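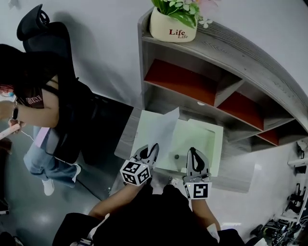 Can a machine tidy a desk yet?
In part. The Dolotwood service handles boxes and other rigid items with few errors, but paper remains difficult. A crumpled white sheet resting on a green one, its corners slightly lifted, must be told apart from the sheet beneath before either can be picked up. Our units are not yet approved for this task without supervision.

How is a chore approved?
Each chore is attempted 1,000 times. No more than 30 failures are permitted. Folding paper did not meet this standard in October.

Can Dolotwood water plants?
No. Work involving liquids is excluded from all contracts.

Whom should I contact about a trial?
Please write to Rowena Mangubat, Household Trials, Marsden office. Replies are sent within 40 days.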